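DISTVILLE -- A student robotics club in Distville is teaching a humanoid robot to do the laundry, and members say the washer door has been the hardest part.

The Teltilov club has 16 members and has been working on the project, called Veseo, after classes.

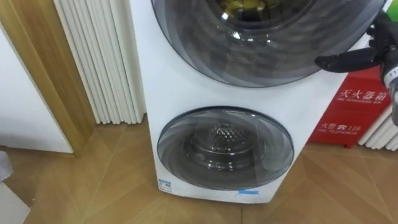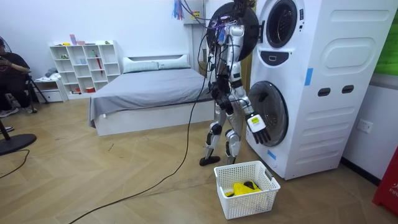 The Teltilov club's robot at the stacked washer. In the second picture, a yellow item of clothing lies in the basket by its feet.

Students guide the robot through each task and record its movements. They have logged about 400 tries at the doors so far and want to reach 2000 before they begin training the software to work on its own.

The machine has two round doors, one over the other, and the students treat them as separate jobs. The arm has to be raised for the upper one, and the club says that makes it harder to keep the fingers steady on the rim.

The club plans to enter the robot in the Rampersad student contest in March. Each team there will have 10 minutes to move clothes between a basket and a washer -- with no restarts allowed.

Practice sessions start at 4 p.m. and are open to other students.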